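Week 5 handout – Roulette: house edge and bet types

Bring this to the tutorial on Wednesday. You will also need a calculator, and the payout table from Week 4.

## 1. The wheel

A single-zero wheel has 37 pockets: the numbers 1 to 36 and a zero. A double-zero wheel has one more. All the working below uses the single-zero wheel.

## 2. Expected value of a straight-up bet

A straight-up bet covers one number and pays 35 to 1. For a $1 stake:

- chance of winning: 1/37
- chance of losing: 36/37
- expected value: (35 × 1/37) – (1 × 36/37) = –1/37

The player loses 2.7 cents on each dollar over the long run. This is the house edge.

## 3. Even-money bets

Red covers 18 pockets and pays 1 to 1. The expected value is 18/37 – 19/37, again –1/37. The edge is the same as before, but the results are spread far less widely. Tsz-kin Chu will go over variance in the second hour.

Some casinos return half of an even-money stake when zero comes up. Work out the new edge yourself before you look at the answer sheet.

## 4. Betting systems

In the doubling system the player doubles the stake after each loss. Starting at $2, eight stakes run 2, 4, 8, 16, 32, 64, 128, 256. A player with $268 can cover only the first seven, a total of $254. What is left won't pay for the eighth.

Past spins have no effect on the next one. A run of reds doesn't make black due.
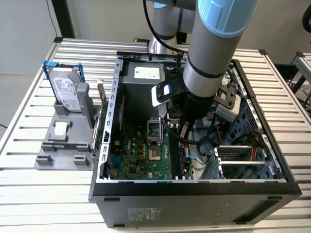
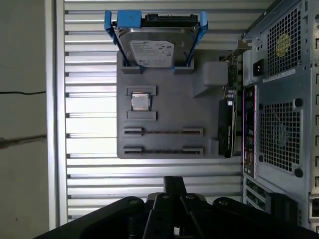
## 5. Exercises

1. Find the expected loss on 40 straight-up bets of $2 each.
2. A split bet covers two numbers and pays 17 to 1. Show that the edge is unchanged.
3. Repeat question 2 for a double-zero wheel.
4. Find the chance of losing seven red bets in a row – leave your answer as a power.

Show all working. Hand your answers to Brijesh Agarwal at the end of the tutorial.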